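Comparing Two Grippers at a Kitchen Counter
Course project report, 27/04/2023
Xiaoqing Qin and Védís Brynjólfsdóttir

1. Aim
We wanted to know which gripper, the Onley or the Cabrera, is better for small kitchen tasks. The arm and the controller stayed the same for both.
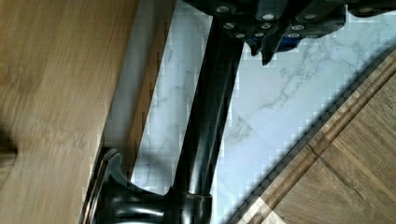 Figure 1. Wrist camera view during arm motion, with blur on the wooden surface.

2. Method
Each gripper made 90 attempts. The tasks were to lift one tea packet, to move a cup and to open a drawer. An attempt was failed if the object slipped or the arm stopped by itself.
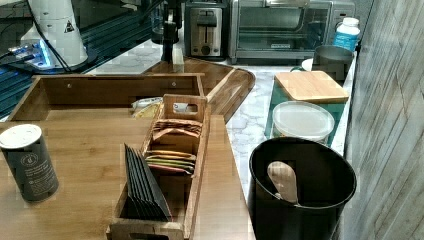

We put the objects back by hand after every attempt, so their positions were a little different each time. This made the tea packets the hardest task for us to repeat in a fair way. The whole test gave 1512 saved camera stills, and we have checked 159 of them until now.

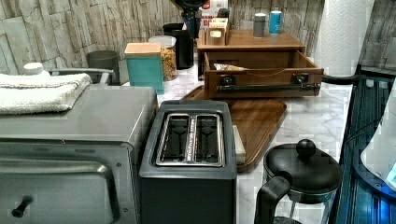 3. Next steps
In July we will repeat the drawer task with a slower closing speed.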